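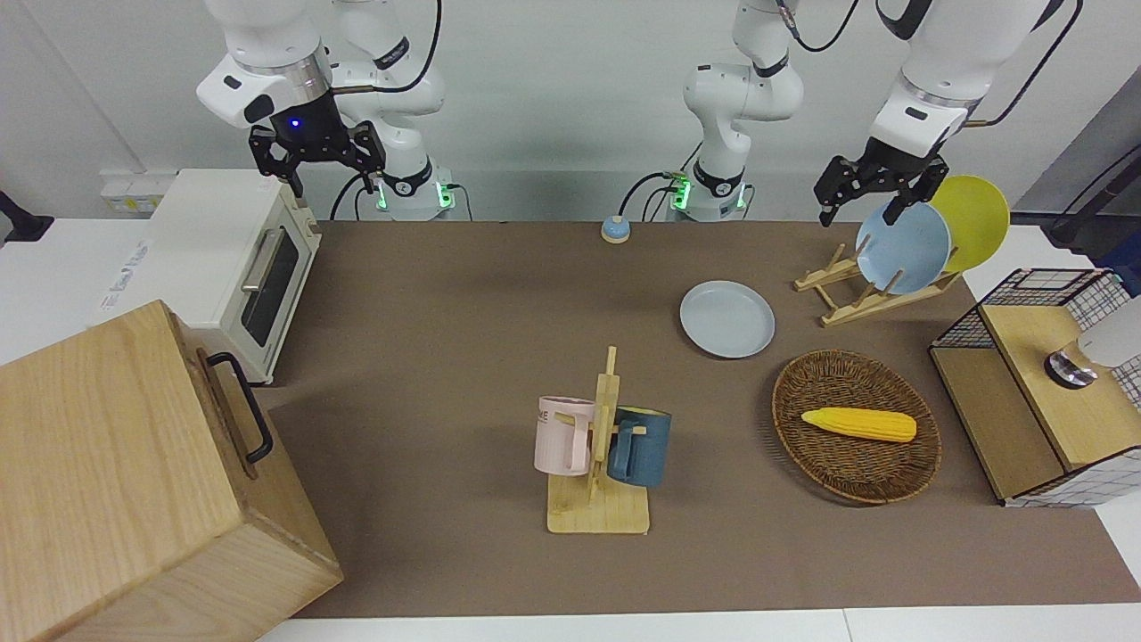

Plallport bench

By Ieuan Meredith
Last revised: September

The Plallport bench is a two-arm tabletop manipulator cell built at the Dunmont shared workshop in Zinthorpe. It is used for handling household objects, chiefly crockery, under direct operator control and in recorded playback. The name refers both to the physical bench and to the control program written for it. The build is documented in the workshop's own notes, from which most of the present article is drawn.

Layout

Both arms are mounted along the rear edge of the table and work forwards over a brown mat. The arms are named from the robot's own point of view, so that the right arm appears on the left to a person facing the bench from the front. This convention is kept throughout the control program, the wiring labels and the logs. An earlier version of the program named the arms from the operator's side, and recordings made with it must have their channels swapped before use.

The rear mounting leaves the front edge of the table free for loading. Its main drawback is reach. Objects at the near edge of the mat can be gripped only with the arm well extended, where joint error has the largest effect at the fingertips. Tall objects are therefore placed towards the front only when the task does not require them to be lifted.

Cables run along the outside of the arms. Internal routing was not attempted. Slack is left at each joint, and the amount of slack at the wrist was found by trial: too little limits rotation, while too much allows a loop to catch on upright objects.

Arms and grippers

Each arm ends in a parallel gripper with two black fingers. The fingers close symmetrically about the wrist axis, so a grip that begins off centre will push the object sideways before holding it. For a plate standing in a rack this is usually harmless, as the slats resist the movement. A plate lying flat is a different case. The fingers cannot straddle it from above, and one finger has to be brought under the raised rim.

Gripper force is set in the control program on a scale without physical units. The workshop notes give 216 as the working value for plates and 92 for light objects. No conversion to newtons has been published.

Control

The Plallport program runs on a single computer and sends position targets to both arms at 30 updates per second. Targets may come from hand controllers or from a stored file. The two arms share one clock, and a fault on either arm stops both.

Playback reproduces the recorded joint positions without correction. It succeeds only if the objects are returned to their starting places, and an error in the placing of a plate rack is sufficient to make a stored grip miss. A routine known as the Tran offset, after the menu entry under which it appears, shifts a stored motion across the plane of the table by an amount typed in by the operator. It does not handle rotation. A rack that has been turned on the mat must be turned back by hand, or the task recorded again.

Joint logs are kept for every run. The log file is closed after 3,000 rows and a new one is opened, which sometimes divides a single grip between two files. The file names carry a run number and a part number for this reason.

Task objects

The objects in regular use are ordinary kitchen goods and small pieces of wooden furniture. They include a toaster oven, a dish rack with plates, a mug tree, a woven basket and a yellow corn cob. The larger items also serve as obstacles, and their positions restrict the paths by which an arm can approach the middle of the mat. 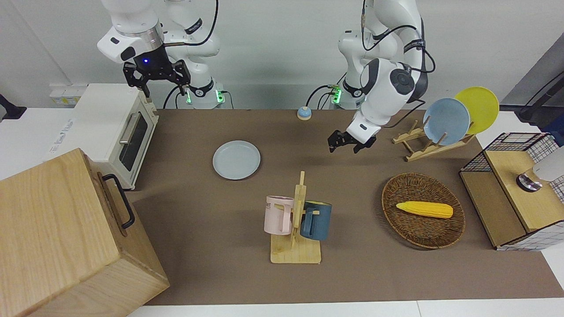
The left arm's gripper held open above the mat near the dish rack, with the right arm behind the toaster oven.

Plate handling is the reference task for the bench. A plate is gripped at its upper rim, raised until its lower edge clears the slats and moved to a free part of the mat. Where two plates lean close together, the rear plate may be disturbed by the finger passing behind the front one. The usual remedy is to lower the gripper slightly to one side of the highest point of the rim.

Mugs are approached from the open side of the tree and must be moved along the line of the peg before being raised. Lifting first tends to bring the tree up with the mug. The tree is not fixed to the table, and later recordings include a pause after release so that any rocking can die away before the next motion.

Setting up

The bench is set up in a fixed order: table, arm bases, mat, then objects. The mat is laid after the bases so that its rear edge can be squared against them. Both arms are then moved slowly through their working range with the grippers open and no objects present. Object positions are checked against a stored camera view from the last successful run.

Known limitations

The arms have no sense of contact apart from the load reported by the joint motors, and a light touch on a plate is not registered. The collision check covers the two arms and the table surface only. It takes no account of objects on the mat, whose avoidance is left to the operator. Simultaneous work by both arms at one object has been recorded, although the results are poor where the forearms must cross.

Related articles
Dunmont shared workshop
Tran offset
Parallel gripper
Joint position playback
Rear-mounted arms
Zinthorpe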